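Two-arm shirt folding: near gripper drags the cloth instead of lifting the edge

Asked in Arms and Grippers, August
Tags: cloth, two-arm, gripper, calibration

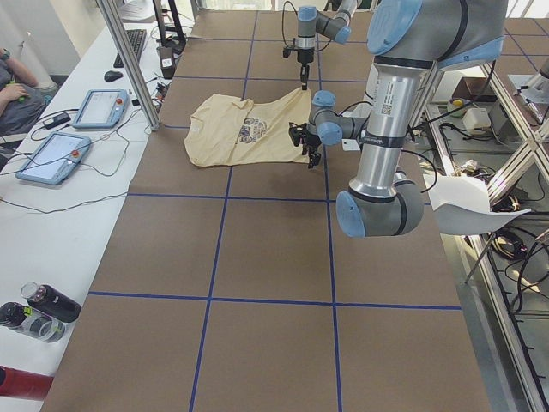

Near arm on the edge of the shirt, far arm over the top end. Blue tape marks the panels.

I am building a shirt folder in a shared workshop. Two arms, each with a black gripper, working over one large brown table. The tape grid is for placing the shirt by hand before each run and for checking positions by eye. It is not used by the software.

The sequence is: near arm takes one edge, far arm takes the top, both lift, move across, lower, release. The far arm is fine. The near arm closes on the edge and then, on the lift, the shirt slides towards it before leaving the table. By the time both grippers are up, the fabric between them is skewed and the fold lands crooked.

What I have tried:
Slower lift. Same result, only slower.
Higher closing force. The fabric creases at the fingers but still slides.
Closing 2 mm lower. The fingertips scrape the table and the arm goes into a protective stop on some runs.

Both arms were taught separately, each from its own pendant, and each has its own base frame. The program on the PC sends the targets to both. Is this a grip problem or a frame problem? I would like to know before I make new fingertips.

Posted by plokham_bench

3 answers

Answer 1 (accepted)

It could be either, but the frame is quicker to check, so start there.

Take the shirt off. Fit a pointed tip to each gripper and jog both arms to the same tape crossing, the point just clear of the surface. Write down the position each controller reports. Repeat at 4 crossings spread as widely as both arms can reach, not all in one line. Then work out the transform from one base to the other and look at the error left at each crossing. If the error grows towards one side, the rotation between the bases is wrong and your "straight up" on the near arm may well be a lift with a sideways part in it. That would pull the shirt exactly as you describe.

Use a pen cross on the tape. The tape edge is too wide a target and it creeps.

Also check which frame the lift move is given in. If it is the tool frame and the wrist is tilted at the grasp, moving back along the tool axis is not vertical. I had this on a towel rig for weeks. The grasp was in the base frame, the retreat was in the tool frame, and every towel moved the same distance sideways.

If the frames agree and the lift is vertical, then look at the timing. Both arms must start the lift on a shared signal. Two separate "go" messages from a PC will not arrive together.

Kazue Sekiguchi

Comment from plokham_bench: Retreat was in the tool frame. Changed it to base and most of the sliding has gone. There is still a small skew, so I am doing the crossings next.

Comment from Kazue Sekiguchi: Check the tool centre point on the near gripper while the pointed tip is on. Rotate the wrist about the point and watch whether it wanders.

Answer 2

Get softer fingertips. We put silicone pads on ours at the Mestton space and never had trouble with T-shirts again. Jumpers are harder.

onishi_fan

Comment from plokham_bench: What thickness?

Comment from onishi_fan: Can't remember, it was offcuts.

Answer 3

On the scraping: do not command a closing height below the table and rely on the stop to catch it. Put something with give under the cloth. A sheet of thin foam under a smooth cover lets the fingers press down slightly and scoop the edge between them. Re-teach the height afterwards, and lay the tape again on top of the cover or your crossings will be off.

Force is the wrong thing to raise. Cotton jersey stretches, so a hard pinch on a small area pulls the knit out of shape and the rest of the shirt follows late. A wider fingertip with a light pinch holds it better. Ours are 2 cm across. Take the hem or a seam where the fold allows it, as a doubled edge stretches less than a single layer.

If you keep the current tips, add a short pause after closing and a slow first part to the lift, then go to normal speed once the edge is clear. You said slower made no difference, but that was with the retreat in the wrong frame, so it is worth running again.

stavico_dan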